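February, notebook of the small furniture group, morning

Continued with the red plastic stool, the one we call Lolla in the parts list. Skarphéðinn Arnardóttir asked yesterday if the seat marks more easily than the old Tosten model, so I wiped it with a dry cloth first and wrote down what I could feel with the hand. The ridges are even. The small hole in the middle has a clean edge, no sharp plastic left.

Load plan for the stool: 400 N first, then 600 N, then 1000 N, with 18 minutes of rest between the steps. I have not started this yet.

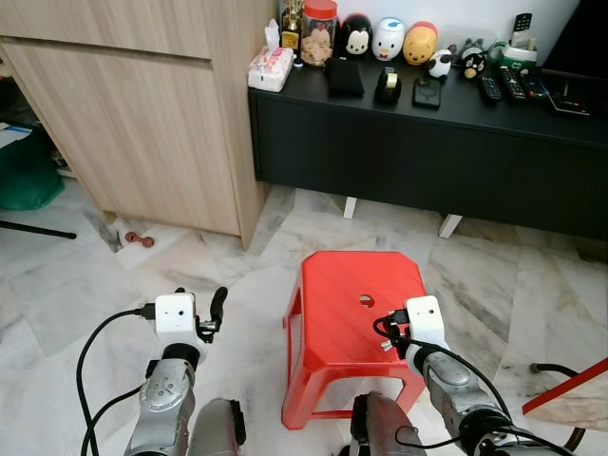

*Lolla on the marble tiles, before loading. Black cabinet behind, on the right.*

The four legs spread out well and the braces sit low, near the floor. I want to check if the legs slide on tile more than on the rubber mat. For this I need the chalk, which I did not find.

Also: the top of the cabinet is getting full again. The snack jar and the trophy can stay, but please move the tape dispenser back to the bench after use. I looked for it a long time.

To do: ask Dinsa for the spare foot caps, and copy the numbers of the Tosten stool into this book.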